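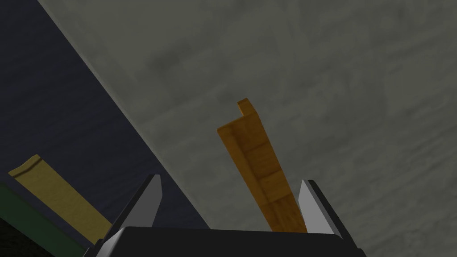 *Attachment 1: orange wooden plank, rendered*

**Subject:** Product import stops at row 1,000, no error shown
**Product:** Reren Stock, desktop version
**Customer:** Rivadeneyra Timber, Harnville
**Opened:** Saturday, April 28, 2018
**Priority:** Normal, changed to High by customer

## First message from customer

Good morning,

We are a timber yard with two locations, Harnville and Musden. We are moving our product list from a spreadsheet to Reren Stock. The list has 1,293 products: planks, battens, posts, moldings, and also the painted boards which we sell for garden work.

When I import the file, the progress bar goes to the end and I receive the message "Import finished". But in the product list I find only 1,000 products. There is no warning and the log window is empty. The last product imported is a pine batten, and everything after it in the file is missing.

What I have already tried:

- Restarting the program and the computer.
- Saving the spreadsheet again as CSV, with semicolon and then with comma.
- Deleting all products and importing again. I did this 4 times and the result was always the same.
- Moving the pine batten to the top of the file. It was imported without problem, and the list stopped at a different product, again after 1,000.

From the last test I understand that the product itself is not the cause.

It is important for us to have this solved before the Musden yard opens its new counter, because they cannot print price labels for products which are not in the system.

Thank you in advance.

## Reply from support

Hello,

Thank you for the clear description. The test with the batten was very useful.

Please check the following setting: **Tools > Import > Advanced > Preview mode**. If the box is checked, the program reads only the first part of the file and stops. This mode was made for testing the columns before the real import, and in some older installations it stays on after an update.

Please tell us also:

1. The version number, which you find in Help > About.
2. Whether the file is on the local disk or on a network drive.
3. Whether both yards use the same database.

## Customer

Hello,

The box was checked. I am sure that I did not check it myself, but I cannot exclude that it happened when we tested the columns.

The file is on the local disk. Both yards use the same database, which is on the server in Harnville. Musden connects by VPN. I will send the version number separately, as the About window closes immediately when I open it. (Maybe this is another problem, but it does not disturb our work.)

I removed the check and imported again. Now the list is much longer, but it is still not complete. There are 13 products missing. This time they are not at the end. They are in different places in the file, and I could not see what they have in common. Two of them are oak, one is a fence post, and the others are moldings.

I attach the file and the list of missing article codes.

## Reply from support

Thank you, we have looked at the file.

All the missing articles have a quotation mark in the description, used as the sign for inches. For example:

`MD-0417;Molding, half round, 3/4";pine;ft`

The program reads the quotation mark as the start of a text field and looks for the second one. When it does not find it in the same line, the line is skipped. It should be written in the log, and we agree that an empty log is not correct. We have reported this to the developers.

There are two ways to continue:

- Replace the sign with "in" in the whole description column, using Find and Replace. Please select only this column.
- Or export the file with all text fields in quotation marks. Then the inch sign must be doubled (`""`), and most spreadsheet programs do this automatically.

We recommend the first way if your labels do not need the sign. Before the new import, please make a backup with **File > Backup > Full**. It is not necessary to delete the products again. Select "Update existing" and the program will compare the article codes.

## Customer

Hello,

I used the first way. For the labels it is even better, as the sign was printed too small and customers at the counter asked what it was.

The import gave 1,293 products. I compared the article codes with the original spreadsheet and they are all there. Musden also sees the complete list. They had to log out and log in again first, so perhaps you can add this to the manual.

One remaining question: the prices of the painted boards are shown without the cents on the label preview, but in the product window they are correct. Should I open a new ticket for this?

## Reply from support

Yes, please open a new ticket under "Labels" and add the label template file (`.rlt`). Another group works on the printing part and they will need it.

**Status:** Solved
**Internal note:** Empty log on skipped lines, and preview mode staying on after update. Both linked to the September release list. Version number not received.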